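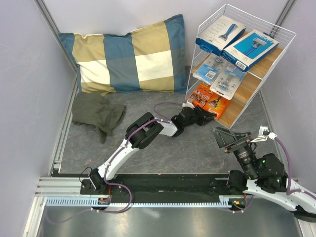 Buy the land and the herd together or don't bother, was Demchenko's advice when I rang up in January to ask if I could write my project on farm sales. I wrote that on the inside cover of my notebook and then spent the next few months trying to work out if I agreed with it.

2023-06-18
By Mererid Eynon

What happens to the cows when a farm is sold?

My project looks at small dairy farms that change hands, and mainly at whether the animals go with the place or get sold off separately. I picked it as my uncle's neighbours were going through it at the time and all anyone talked about at dinner was heifers (I'm barely exaggerating).

I followed 2 farms. Okby is the smaller one, with 40 milking cows and a very steep lane, and it was sold as a going concern: land, parlour, herd, the lot. Gorville was split up. The fields went to one buyer, the house to another and the cows went through the market at Grastville, which I went along to and loved, even if I couldn't follow a word the auctioneer said for the first hour!

The Okby sale was slower. The buyer wanted the milk records and the TB test results, and then wanted the vet to look over the older cows again, and every one of those meant more letters. But milking carried on right through it, so there was still a milk cheque coming in. At Gorville the cows were gone in a day and then the parlour just stood there, and the man who bought the land didn't want it. He grows barley.

I'd planned to compare prices and that's the weakest bit of my report. The Okby price was one figure for everything, so I couldn't pull the herd out of it, and I only got the Gorville cattle prices by scribbling them down at the ringside. I missed a few. My tutor said to leave the table in with the gaps showing, so I have.

What I did get was 3 good long interviews, and I'd do more of those and fewer questionnaires another time (I posted a pile and got hardly any back, it was silage time, my own fault). Demchenko still says keep them together. The seller at Gorville told me she'd split it again tomorrow, as she'd had no offers at all for the whole farm and the cows went to people she knew.

I'm going back to Okby after the summer to see how the new people are getting on with the lane.

Last updated by Mererid Eynon

Contact | Copyright Mererid Eynon | Back to top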